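Workshop notebook, Stalincombe bench
March, started 7:40 in the evening

Left gripper again. I write this down the same evening because last time I waited two days and then I could not remember which screw I had turned.

State at start: the pair is assembled, both hand-held, both in the black plate version. Right one closes well. Left one closes well for the first half of the travel and then becomes heavy, like there is sand in it. There is no sand in it. I took the two upper arms off, cleaned the pivots with alcohol, put them back, and it was the same.

Then I did what Svend Ragnarsson told me to do at the beginning, which was to remove the trigger rod and move the fingers only by hand. Without the rod the linkage is light over the full travel. So the friction is in the trigger or in the rod, and I had spent an hour on the wrong end of the tool.

The rod was bent. Very little, I could see it only when I rolled it on the glass plate. I straightened it twice and it was still not good, so I cut a new one from the same stock, 76 mm between hole centers. The old drawing says 75. The old drawing is from before we made the handle longer, so please do not use it. I have written OLD on it in red, but there may be another copy in the Drololano folder.

With the new rod the left gripper feels nearly like the right one. There is still a small click close to fully closed. I can hear it more than I can feel it.

Pivots

I want to record how I set them, because Svend and I do it in different ways and it shows.

Tighten the screw until the arm does not move by its own weight. Go back one eighth of a turn. Put a drop of the weak thread lock on the nut side, never on the head side, because from the head side it creeps into the joint. Leave it overnight. I did not leave it overnight the first time and the lower left arm became loose after one evening of use.

Svend tightens fully and goes back a quarter. His are smoother but the fingers have side play, which I measured on the earlier pair with the feeler gauges. For boxes and bottles this is no problem. For thin material it is, since the pads then meet at the top edge first and the bottom stays open.

Washers: nylon in the upper pair, steel in the lower pair. I tried nylon everywhere and the lower ones got flat. If somebody wants to order more, the thin ones from Flistarico are correct and the thick ones from the same supplier are too thick by a hair, and the plates start to spread.

Pads

The blue pads are now on the right gripper, cast by me, second mix. The first mix was too soft and took a mark from everything it touched. The second mix is harder, and I made shallow grooves across it with the back of a knife before it was fully cured. I am not sure that the grooves do anything. I would like to make one pair without them and compare, but the mold needs to be repaired first: one corner came away with the last casting.

Glue: contact glue holds the pads better than the epoxy. The epoxy is strong but it is brittle and it lets go in one piece when the finger flexes. With contact glue, wait until both faces are dry to the touch, then press. I was impatient on one pad and it slid down by 2 mm. I peeled it and did it again.
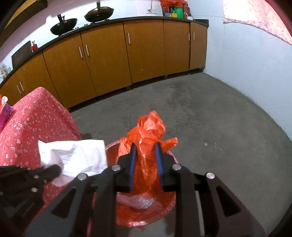 Thin, slippery material is what I worry about most with this pad. A pad can hold a wooden block with almost no pressure, because the block pushes back. Film does not push back, it only folds, and what the fingers feel is the fold and the air inside it. With the orange bag the pads close on the neck where it is twisted together, so there are many layers between the blue faces and the grip has something to bite on. I think that should be the rule for any bag: go for the gathered part, never for the loose side. The cloth in the other gripper is an easier case. It has thickness of its own and it hangs over the fingers, so its weight is near the plates and there is less lever on the joints.

I want to try next the same kind of bag laid flat, with no neck made in it. My expectation is that the fingers will slide over it and take only one layer, or none. If it fails as I expect, then the question is whether we change the tip of the finger or accept that the operator has to pinch twice. Changing the tip means a new plate, and I have only enough black sheet for one more set.

Fingertips

Sketch on the next page. Idea A is a small chamfer at the tip so that the finger can go under an edge. Idea B is to let the pad stick out past the plate by a few millimeters, like a soft lip. Idea B costs nothing, I only have to cast a longer pad. I am afraid the lip will tear. Svend says let it tear, it is a pad, pads are cheap. He does not cast them.

For both ideas the closing angle matters. At the moment the fingers stay parallel over the full travel, which I like very much and do not want to lose. Ntuli's version of this linkage lets the tips meet first, and it picks up paper beautifully, but it squeezes round things out forward like a piece of soap. I had it in my hands for an afternoon and I dropped a jar.

Travel counter

I put the little counter on the left trigger before I changed the rod. It stood at 2,312 when I took the rod out. I had hoped to know at which number the bending began, but of course the counter does not tell that. What I can say is that the pivots look the same as new after this many closings, only the lower steel washers have a shiny ring. The pads are another matter. The left one has lost its edge at the tip, and I would change it before the same number comes again.

Counter set back to zero with the new rod. Please do not play with the trigger at the bench. It counts.

Weight

Left gripper complete with counter is heavier than the right by 57 g. It does not sound like much. After half an hour with arms stretched forward my left shoulder knew the difference. Part of it is the counter and its bracket, part of it is that the left handle is printed with more filling. I will print a new left handle with the same settings as the right. The settings are in the file name this time, I learned that at least.

I considered cutting more windows in the side plates. There are already big ones, and between the windows the bridges are narrow. I put one spare plate in the vise and pushed with my thumb, and I do not want to make them narrower. If we want less weight, it should come from the handle.

Things I did wrong today

I drilled the first new rod with the holes not in one plane. The drill press table was turned a few degrees from somebody's earlier job and I did not check it. Check the table. That rod is in the scrap box, it can still be used for something short.

I lost one silver pivot screw under the bench and found it in my own shoe when I came home. It is back in the tray.

I wrote the torque for the handle screws on my hand and washed my hands. So there is no torque here. Hand tight with the short key was good.

Open

The click in the left gripper close to fully closed. My guess is the rod end touching the inside of the handle. Put some marker ink on the rod end, close it ten times, and look where the ink goes.

New left handle, print overnight, the printer needs its bed cleaned before.

Repair of the pad mold, the corner. Maybe it is better to make a new mold with idea B in it and save one step.

Return spring on the right trigger. It is good now, but it is the last of the stiff ones. The soft ones in the same drawer look identical when they are not compressed, and I have mixed them already once. I put the stiff one's length on the drawer label.

Ask Svend if he has the cable guide drawing. The cable on the left runs now over the wrist and it pulls when the hand is turned outward. With tape it is all right for short use, but the tape leaves glue on the plate and I am tired of cleaning it.

10:15, thread lock is on, both grippers are lying on their backs on the shelf over the vise. Do not close them before the morning.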